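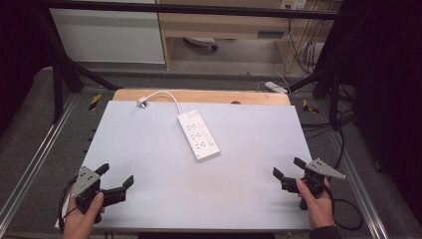 Home | Setup | Recording | Data Review | Troubleshooting

4. Recording two-handed demonstrations with the Clumineck grippers

This section covers the cable and plug tasks in the Dixit set. Finish the calibration in Section 3 before you start. The recordings are used to train the two-arm policy, and the training code assumes both hands were tracked for the whole episode.

4.1 Preparing the table

1. Lay the white board on the table with its front edge parallel to the front of the table.
2. Put the power strip near the center of the board at an angle. Change the angle between episodes.
3. Let the cable fall in a loose curve, with the plug resting on the board. Do not straighten it. In the June trials at Skirkgate, a policy trained only on straight cables failed on most curved ones.
4. Check that the strip is not connected to any outlet.

CAUTION: Never record with a live power strip. The gripper fingers are not insulated.

4.2 Starting position

5. Pick up one gripper in each hand. Keep your thumb off the mounting plate.
6. Hold both grippers over the near edge of the board with the jaws open and pointing inward.
7. Run the gripper cables to the outside of your wrists. A cable that crosses the board will show up in the head view and the episode will be rejected.
8. Hold still until you hear the tone, then begin.

Note: The open-jaw start matters. The software takes the jaw opening at the tone as the zero point for that episode. If one jaw is partly closed, every width value after it will be off.

4.3 Episode length and count

Stop the episode when the task is done and both jaws are open again. Record 100 episodes per operator for each task, and at least 400 for each task in total. The Iraslow release, dated November 8, 2020, has 3058 episodes. Of these, 1613 are cable and plug tasks.

Keep failed grasps if you recovered from them in the same episode - the policy trained with recoveries did better in our tests than the one trained on clean episodes alone. Delete the episode if you dropped a gripper or let go of one.

4.4 If tracking is lost

Stop, return to the starting position and repeat the episode. Do not join two partial files. If it happens again with the same gripper, redo the calibration and tell Marisa Parisi which gripper it was.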